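Altton Carpet Rake, 19-inch head

If you've only ever owned a vacuum, a carpet rake is going to be a small revelation. We've sold these for years and still get a kick out of that first pull across a tired hallway – the pile stands up, the flat patches in front of the couch lift, and a shocking amount of hair comes out of a carpet you thought was clean (if you have a dog, lay down a sheet of newspaper first).

The Altton has a 19-inch head with two rows of rounded nylon tines. The front row is stiff and does the lifting. The back row is softer and a little shorter, and it picks up what the front row has loosened. The tines are set into the head one at a time, so if you snap one on a floor vent you can push in a new one from the spare pack. The handle comes in two sections that screw together, and the joint has a locking collar so it won't slowly unwind while you work. Our older rake, the Ballix, didn't have the collar, and we heard about it!

Which carpets it suits
Cut pile of any height, including the plush kinds that show every footprint. Twist pile, too. Go gently on shag and use long, slow pulls. On low loop pile and commercial tile, use only the soft row, with the head tipped back. Leave hand-knotted rugs and anything with a loose edge alone.

How to use it
Rake before you vacuum, pulling toward you in overlapping strokes and lifting the head at the end of each one. Then vacuum as usual, and if you like a tidy finish, go over the room one last time in a single direction. After shampooing, rake while the carpet is still damp and let it dry standing up. Stairs are easier with the top half of the handle taken off.

A word on light and dark streaks
We get a lot of messages about carpet that looks striped. With plain cut pile it's often just the fibers leaning different ways and catching the light differently, and raking everything in one direction evens it out nicely. If the stripes are part of the carpet's own coloring, they'll stay put, and you can simply enjoy them. Gray is a lovely forgiving color for a busy room.

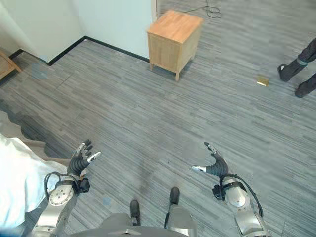

Ngaio Te Moana writes that she does her living room every Saturday, always toward the window, and that the traffic lane by the door has nearly gone. She'd like a narrower head for the closet, though, and found the handle a bit long for her at full length.

The narrow head is on our list. For now, the shorter Okoth handle fits the same thread and can be ordered separately.

Details
Head width: 19 inches
Handle: 2 sections, threaded, with locking collar
Tines: nylon, replaceable
Spare tine pack: 29 pieces
Item number: 272
Care: pull out hair by hand, rinse the head in warm water, hang to dry

Questions about an unusual carpet? Write to Gitau Khaemba at the shop and tell him the pile type, if you know it.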